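Handout 3: Daylight and work surfaces

Evening course in home organization, Tullano. Notes by Remedios Layug, with additions by Kanako Sakamoto.

Last time we dealt with drawers and closed storage. These notes are on the open kind: what stands on a table, what hangs behind it, and how the light in the room decides where both should go. Please read them before you draw your floor plan.

## 1. Start with the windows

Most people place the table first and then fight the glare for years. Mark the windows on your plan before anything else. For each one write down:

- which wall it is on
- what covers it, if anything
- whether the sill is free
- what stands under or near it (radiator, chair, table)

A room with two windows needs two sets of notes. Blinds that are pulled up and blinds that are let down give different light, even on the same afternoon. Lowered white blinds still pass a good deal of sun, but they spread it. A raised blind gives you a hard patch of light that moves across the tabletop, and it gives you a view, which some people want and others find distracting.

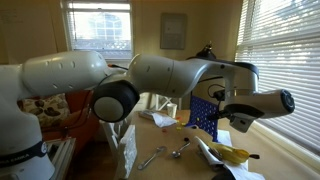

*Fig. 1. Table in a room with two windows, one blind raised and one lowered. Blue pegboard toward the back of the tabletop.*

Note the seats in Fig. 1 as well. There is an armchair with a cushion and a plain wooden chair, and these do different jobs. The wooden chair is a work seat. The armchair is for reading and for putting your coat on, and on the plan it should be drawn with its full depth. In the August group several plans showed an armchair as a small square, and then there was no way to get past it.

Radiators go on the plan too. Leave clear space in front of the fins, and don't stand paper storage against them.

## 2. Pegboards

A pegboard can be fixed to a wall or stand upright on a table. Standing boards suit rented rooms. They can also be turned, and they go with you when you move.

Points to check when you choose one:

1. Hole size and spacing. Pegs from one maker often don't fit another maker's board. Take one peg with you to the store.
2. Base. A standing board loaded only at the top will tip. Put heavy tools in the lowest rows.
3. Height. Seated, you should reach the top row without getting up.
4. Color. A strong color makes empty spots easy to see - useful if several people share the tools.

Do-yoon Won asked whether the board should stand at the front or the back of the table. At the back, in nearly every case. The front of the table is for your hands. 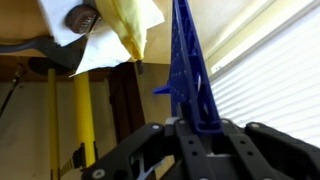

Small plastic parts are the usual weak point in any system of this sort. They get lost, or they end up in a drawer with the batteries. Keep spares in one lidded box, and write the name of the system on the lid. Kenta Sakamoto keeps his Minami pegs and his Studell pegs in separate jars, and that works just as well.

Load the board in this order: large tools, then small tools, then containers. Leave the last row empty for a week. You will find out what belongs there.

## 3. The tabletop

Clear the whole surface once, including the things you are sure about. Put back only what you used in the last 3 days. Everything else goes on the board, in a drawer, or out of the room.

Pictures and other wall items come after the table is settled - hang them too early and you end up arranging the furniture around a nail.

## For next time

- Floor plan with windows, radiators and seats marked
- A list of everything on your table now
- Laditz reader, page 53, on shelf depth

Hand plans in to Tùng Trình in room 116.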